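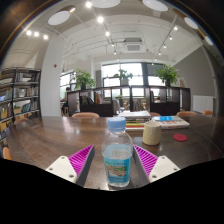

Grennessの卓上加湿器を半年使った感想

買ったのは6月である。梅雨のさなかに加湿器を買う人間がどこにいるのかと家族に言われたが、その時期だから安かった。押し入れで秋を待たせ、乾燥が始まってから毎日動かしている。

機種はGrennessの卓上型で、ペットボトルを逆さに挿してタンク代わりにする方式だ。専用タンクがないのでぬめり掃除から解放される、というのが売り文句になっている。掃除が嫌いな私は、この一行だけを読んで注文した。人はこうして物を増やす。

届いて最初に困ったのは説明書だった。日本語のページはあるのだが、「水の気持ちを下に向けてください」と書いてある。三回読んで、ボトルを逆さにせよという意味だと理解した。水の気持ちはともかく、私の気持ちは早くも下を向いていた。

音について

静かである。仕事部屋の机に置いて、パソコンのファンのほうがうるさい。ただし水が減るたびに、ボトルの中で「ごぽっ」と鳴る。昼間は何とも思わない。夜中の二時に枕元で鳴ると、知らない人が遠慮がちに咳払いをしたように聞こえる。二晩で寝室からは撤去した。

加湿の力

六畳の部屋で湿度計は41%から動かなかった。一時間後も41%。湿度計が壊れているのかと思って風呂場に持っていったら、元気に86%を示した。湿度計に罪はない。

つまりこの製品は部屋を潤すものではなく、顔の前の空気を少しだけ潤すものだ。机に向かって三十センチの距離なら、確かに喉は楽になる。席を立つと終わる。仕事をさぼらせないための装置としては優秀かもしれない。

ボトルとの相性

どのボトルでも挿さると箱には書いてあるが、これは半分くらい本当だ。炭酸用の固いものは安定する。薄くて柔らかい水のボトルは、中身が減ると肩のあたりがへこみ、だんだん傾く。傾くと受け皿に水がたまり、書類が犠牲になる。うちでは確定申告の控えがやられた。

同じ物を使っている同僚のエランゴ・ラオ(Elango Rao)さんは、ボトルに輪ゴムを二本巻いて支柱にくくりつけている。見た目は点滴である。真似したらうまくいったので、今はわが家の机にも点滴が立っている。

手入れ

タンクの掃除は確かにない。その代わり、綿の芯を替える必要がある。替え芯は二本入りで248円。高くはないが、近所の店には置いておらず、取り寄せると送料のほうが芯より高い。仕方なくまとめて買ったので、引き出しの一段が芯で埋まった。本体が壊れたらこの芯をどうするのか、あまり考えないようにしている。

芯を替えずに引っ張ると、ミストから雑巾を思わせる匂いがしてくる。私は引っ張って後悔した。二週間が限度だと思う。

他社と比べて

以前使っていたShenoyの据え置き型は、部屋全体がちゃんと潤った。タンクは重く、洗う場所も多く、給水ランプは人を責めるような赤で点滅した。性能だけならあちらの圧勝である。それでも人に譲ってしまったのは、あの赤に耐えられなかったからだ。Grennessにはランプがない。水がなくなると黙って止まる。こちらが気づくのは喉が痛くなってからだが、責められるよりはいい。

良かった点
置き場所を取らない
水の残りがひと目でわかる
電源コードが妙に長い

気になった点
加湿の範囲が狭い
替え芯が店にない
夜中の咳払い
説明書の詩情

星は五つのうち三つ。机で一人で働く人なら買ってもいい。寝室用に考えている人と、居間に置こうとしている人には勧めない。セールで下がるのは6月なので、押し入れに空きがあればそこまで待つ手もある。

2023-12-31 追記
大掃除で本体を拭いたところ、底に小さな蓋があり、開けたら予備の芯が一本入っていた。説明書には書いていない。引き出しの芯がまた一本増えた。

(水野哲也)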